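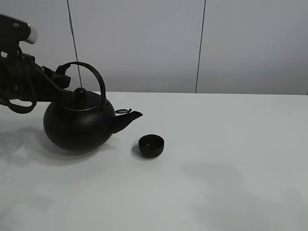 Weatherizing Older Homes in Werkcombe
Final report, Housing and Community Development
Hina Yousafzai, Bradley Bunting and Nerea Barroso

Why we picked this

Our first idea was a paper on rental deposits, and we are so glad we dropped it! Bradley's aunt Tia Bunting had just been turned down for a window repair loan, and once we started reading the rules we couldn't stop talking about them. We wanted to know who gets help keeping a drafty house warm in Werkcombe, and who gives up halfway through the paperwork.

What we did

We went through the Tindall Home Repair Fund's public summaries and then interviewed 17 homeowners on the east side, mostly at their kitchen tables (we drank a lot of coffee). Sandra Penrose, who handles intake at the Fund, gave us a whole afternoon in November and let us fill out the application ourselves. It took Nerea 3 tries to get the income page right, and she's the one of us who likes forms.

What we found

The Fund received 873 applications over the period we studied and finished work on 230 homes. We expected the gap to be mostly about income limits. Income did come up, but Sandra told us the bigger pile is files missing a deed or proof of title. That matched our interviews so well! Several people live in a house that is still in a parent's or grandparent's name. They pay the taxes and fix the roof, and on paper they don't own it.

The other surprise was attic insulation. Almost everyone we met asked for new windows first, while the Fund's inspectors usually start with the attic and the gaps around doors. Homeowners who had the attic done were really happy with it, even the ones who had grumbled.

What we would change

We'd love to see a title clinic held alongside intake, like the one Jikasholm runs at its library. We'd also move the deed question to page one.

Limits

Our interviews were all on one side of town, and we didn't reach any renters. Hina is hoping to take that up next semester.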